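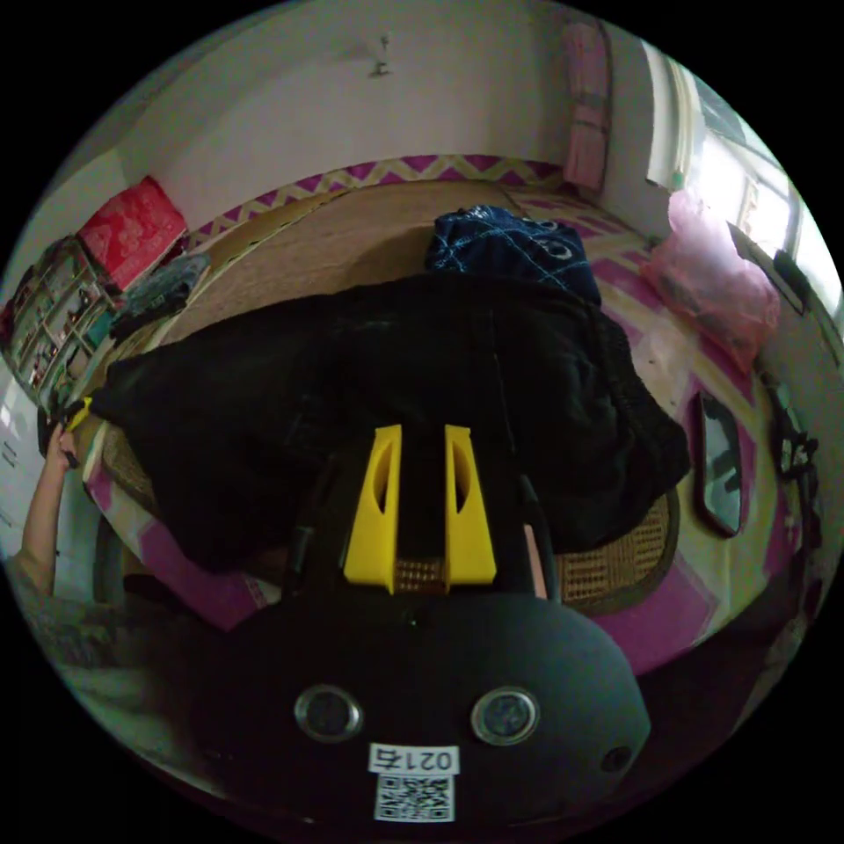
The bed is not a wardrobe (a note to self)

I've been meaning to write about laundry for ages and kept putting it off, which is more or less how I treat the laundry as well. Washing I don't mind. I quite like hanging things out. It's the bit after that where everything goes wrong, when it all comes in from the line in one armful and gets dropped on the bed "just for now", and then it's nine in the evening and I want to lie down.

So this month I've been trying to change how we do it in our house, and a few of you asked in the comments under the curtain post how I was getting on. Mixed, is the answer! But better than April, when I slept two nights running on one side of the mattress with a hill of tops on the other.

First thing, the mat. I've had more messages about sleeping mats than about anything else I've put on here, so I'll start there. We've had a woven one on the bed for years now and I wouldn't go back. In hot weather it's a completely different night's sleep, you don't get that clammy feeling where the sheet sticks to your legs. I keep a proper sheet underneath (the loudest pattern I own, naturally) and the mat goes straight on top. The last one came from the homeware place in Vandville and cost 900, and before that we had a thinner one for 200 that started shedding bits at the corners before the first summer was out. Buy the one with a sewn edge if you can stretch to it. A raw edge catches on everything, and once a strand lifts, your knitwear will find it.

What I hadn't thought about until I started all this is how good a mat is for folding on. It's flat and it's firm. On a duvet, you smooth one sleeve down and the other one pops up, and by the time you've got to the bottom of a T-shirt you're folding a sort of hammock. On the mat things stay where you put them. I used to stand at the kitchen table and do it there, but then you have to carry the piles through, and mine never survive the corridor.

The order I've settled on goes like this. Big dark things first. I know every tidying book says to start small and build up your confidence, and I did try that, but with the big stuff still sitting in the middle you've nowhere to put the small stuff once it's folded. You end up making little towers on the pillow. Do the bulky ones, get them off the bed, and suddenly there's room and you feel like you've done most of it.

Black is a pain, mind you. I can never tell front from back until I've found the label, and if it's evening and the light isn't great I'm just patting along the fabric looking for a neck. Give everything black one good shake from the top before you try to do anything clever with it. And check it for fluff while you're there. I use a lint brush from Enik that I've had forever, the handle's been glued, it still works.

Patterned things I leave to last as a treat, they're so much easier. You can line up the print and it comes out neat without trying.

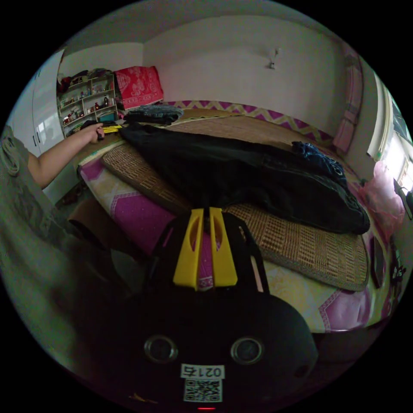
I went through a phase of sorting by person, and I've given it up. It sounds sensible but you spend the whole time walking round the bed putting socks in the right territory. Now I sort by where it's going to live: hanging, shelf, drawer, and that's it. The trouble in our bedroom is the shelf part. The white unit next to the wardrobe was meant to be for folded clothes and it has bottles, boxes and toys all over its shelves, so the clothes have gone up on top in a pile, and anything that won't balance up there comes back to the bed. That's how you end up with a great long heap of black lying across the mat and a navy patterned thing bunched at the end of it. It isn't laziness (well, some of it is). There's just no shelf for it to go to.

So the real job, the one I've been dodging, is the shelves. I've made a start. My rule is that the lowest shelf is for toys, the one above is for things people use every day, and whatever's left has to argue for its place. I found creams that I'm fairly sure went off before we moved in. I found a box with another box in it. I found the charger for a phone we no longer have, and I'm sorry to say I kept it, you never know.

I did price up some new storage while I was cross about it all. There's a chest of drawers by Dela Peña that I've been looking at for months, a lovely plain thing, and it's 1180. The nearly identical one from Wadar is 1000 and doesn't have the soft-close runners. For a while I had both tabs open and was trying to persuade myself that soft-close runners would make me put my jumpers away. They would not! I closed the tabs. If I clear the shelves properly there's room for everything we own, and if there still isn't then I'll think again after the summer.

A couple of practical things for anyone in the same boat.

Take the mat off and shake it out before you fold on it. Sounds obvious. I did three loads before I thought of it and wondered why my dark things had crumbs on them. A wipe over with a damp cloth along the weave, never across it, then leave it standing up against the wall with the window open until it's properly dry. Don't put clean clothes on it before that or they'll smell of basket.

Don't fold anything you're going to hang. I must have lost hours of my life to this. If it's a shirt and it's going on a hanger, bring the hangers to the bed before you start and do it in one go.

If you really can't face it, at least spread the heap out. A pile that's been lying flat for a day can be folded. One that's been scrunched in a ball has to be ironed, and I don't iron, I hang things in the bathroom and hope.

And set yourself a time. Mine is straight after tea, before I sit down anywhere, because the sofa is fatal. I've got it down to one side of an album for a normal load, a bit more if there's bedding in it.

Somebody asked last time about the zigzag cover at the head of the bed and whether I made it. No, I bought it, and the pink goes with the sheet purely by accident. I do have plans to sew some cushion covers to go with it though, if I can find a cream fabric that isn't see-through. Suggestions very welcome, I've been round all the usual places and come home with buttons.

Shelves part two when I've finished them. I've still got the whole top to go through, and there's a cardigan up there I've been looking for since the winter.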